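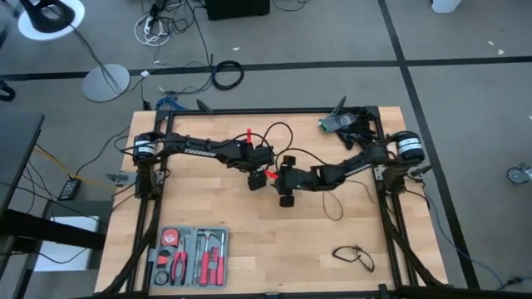
What does a bench and tool store assistant do all day?

Mostly it is clearing, wiping down and putting back. Benches get left with gloves, clamps and hand tools on them, and the next person needs the top clear and the kit complete. The assistant at Distia goes round the benches, puts things where they belong and writes down what is missing or worn out.

The post is part-time, 9 hours a week, worked as three mornings. It starts in December and is for five months in the first instance. You would report to Beryl Pilkington, who runs the tool store.

3 comments | 50 shares

The duties are:

- checking tool cases in and out, and making sure every tool is back in its slot before the case is closed
- pairing up work gloves and binning any with holes
- oiling the wooden bench tops when they start to look dry

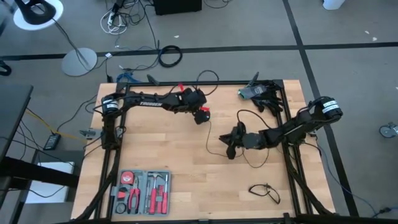

- keeping clamps sorted by size on the wall rack
- sweeping the floor at the end of the morning

No qualification is needed. You should know a socket from a spanner, be able to lift a full tool case and be content working alone for part of the morning. Experience in a workshop, garage or school technology department would help – so would neat handwriting, as the store book is still kept on paper.

Gloves and overalls are supplied. Safety shoes are not, but we pay towards a pair after the first month.

To apply, write a short letter to Tarek Semaan at the Distia front desk, saying which mornings you can do. Please give the name of one person we can ask about you. If you would like to see the store first, come to the side door at 9 and ask for Beryl.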